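From: Nesma Morsy
To: Gelesside Home Crafts list
Date: 28 Oct 2020
Subject: Re: [crafts] Small square pots for desk tops

Gayan Seneviratne wrote:
> I want some plain little containers for the things that pile
> up on my table (erasers, clips, spare keys). Round ones leave
> gaps when you line them up. Does anyone use square ones, and
> do they look too boxy? I have 14 inches to play with beside
> the lamp and no more.
>
> Gayan

Gayan, yes, go square! I switched in April and I love them. Three in a row take up so little room, and you can push them right up against a wall or a shelf edge. As for boxy, look for one with rounded vertical edges. That softens the whole thing, and it's so much easier to wipe out the inside corners — I use an old paintbrush for the crumbs.

Color matters more than I expected. My first two were bright white and showed every pencil mark (I was forever scrubbing them). Beige with a matte finish is lovely, especially on a dark top, where it looks warm and you can find it at a glance. Mine stays open, no lid, because I know I'd never put the lid back.

The Stellusmont shop had a shelf of them last time I went, and Hjaltadóttir's on the corner will order more if you ask. Take your tape measure and tell us what you pick!

Nesma
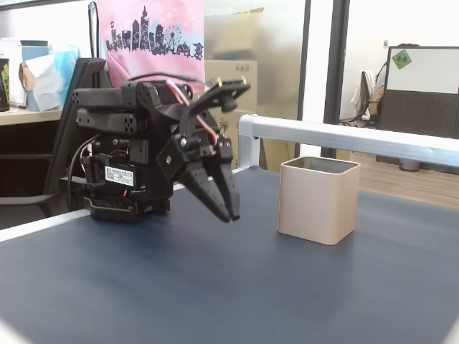

Beige square pot on the blue-gray tabletop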